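Workshop > Bench Surfaces > Nullix Bench Mat, Teal

Nullix Bench Mat, Teal

The Nullix is a full-coverage mat for assembly and light repair benches. It is supplied as a single sheet with no printed grid or border, for users who find ruled lines distracting when marking out or sorting hardware. The colour was chosen for contrast: pale timber, white plastic and black tooling all read clearly against it.

Thickness is constant across the sheet. The finish is low sheen, although overhead lighting will still produce lighter and darker areas, and the shade reads closer to blue-green away from the light source. This is normal for the material and does not indicate wear.

Narrow stock such as drilled slats, rails and spacer bars should be held clear of the mat while holes are checked. Small offcuts can be worked directly on the surface.

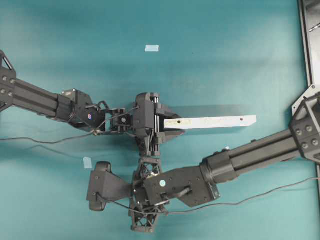
Long white workpiece, one hole near each end, held over the teal surface.

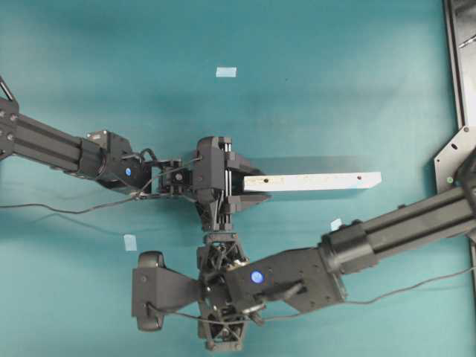
One buyer at Kasero wrote in March that the mat had gone down over an old melamine bench and stayed flat without tape, but that pencil marks needed a damp cloth and a second pass - she would have liked that mentioned before ordering. The care notes now include it.

Care
Wipe with a damp cloth and mild detergent. Repeat for graphite. Do not use acetone or citrus-based adhesive removers. Store rolled with the working face outward, never folded.

Cutting
The mat may be trimmed with a utility knife and straightedge. It is not a self-healing cutting mat and should not be used as one.

Compatible items
Dillona edge trim, black, sold by the metre.
Niazi corner clips, pack of 28.

Stock code 1193. Trimmed sheets cannot be returned. Colour may vary slightly between batches - order all sheets for a continuous bench at the same time.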